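Do "Healthy Choice" Shelves Change What Students Buy? A Report on the Stolten Hall Snack Trial

Course project, Introduction to Consumer Behavior
2026-02-19
Reading time: 4 min

1. Background

Most of us in this class have been told at some point that if you put fruit where people can see it, they will eat more fruit. The idea shows up in textbooks, in dining hall newsletters and on the posters by the elevators in Stolten Hall. I wanted to know if it holds up in a small campus store, where people are tired, in a hurry and usually already know what they came in for.

The store on the ground floor of Stolten Hall is run by Drollier, the company that has the campus food contract. In November it moved its fruit basket from the back wall to the counter and put the candy bars on a lower shelf to the left of the register. A sign went up saying the change would "help students snack smarter." The company later claimed in its own flyer that the new layout was a success. The flyer gave no numbers, which is where my doubts started.

2. What I did

I asked the store manager for sales records and was given totals for 6 weeks, split into the period before the move and the period after. The totals covered fruit, candy and snack bars, chips, and "other." I also handed out a short survey in the lobby and in two lecture halls. I got 421 surveys back that were filled in well enough to use.

The survey had 7 questions. The main ones asked what the person last bought, if they had planned to buy it before walking in, and if they had noticed that anything in the store had moved. I kept the wording plain and did not mention fruit until the last page, so that people would not guess what I was after and give me the answer they thought sounded good.

3. What I found

Fruit sales did go up after the move. If you stop there, the flyer is right. But fruit also got cheaper in the same week, and the flyer leaves that out. Drollier dropped the price of single pieces of fruit as part of a fall promotion, so there is no way to tell from these records how much of the rise came from the counter and how much came from the price. My guess is that the price did most of the work, but I can't prove that either.

Candy and snack bar sales barely moved. This matters more than it might seem. The whole point of the layout was that people would swap one thing for the other, and if the bars sell as well as before, then the fruit is being added on top or is going to different customers.
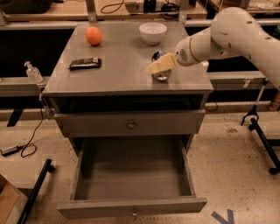 The survey answers point the same way. Most people said they had decided what to buy before they got to the store, and many of them had not noticed the new layout at all. A choice between fruit and candy also doesn't look the same away from the counter. With an orange and a bar in a glossy brown wrapper sitting on the same tabletop, both are easy to reach, and where they sit can't be doing much of the deciding. Several students wrote that they keep snacks in their rooms and only use the store when they run out. A shelf downstairs has a hard time reaching somebody who buys in bulk at Budemia once a month.

4. Problems with my own study

I should be as hard on my own work as I am on the flyer. The people who stop to fill in a survey in a lobby are not the ones running late for class. I asked people to remember what they bought, and people remember fruit better than they remember chips. The store was also closed for 2 days during the second half of the records, and nobody could tell me if the totals had been adjusted.

I had hoped to compare the results with the store in Duangkaew House, which kept its old layout and would have made a decent control. Its records were kept in a different format with fruit and salads lumped together - I could not pull them apart, so I dropped it.

5. What I would say to the store

The trial as it was run does not show that moving fruit to the counter works. It doesn't show that it fails, either. If Drollier wants to know, it should leave prices alone, change one thing at a time and publish the sales totals with the claim. Until then I would take the sign down.

Related projects
- Who Reads the Calorie Labels in the Dining Hall?
- Late Night Vending Machine Use in Duangkaew House
- Reusable Cup Discounts: Do They Pay Off?
- Meal Plan Waste at the End of the Semester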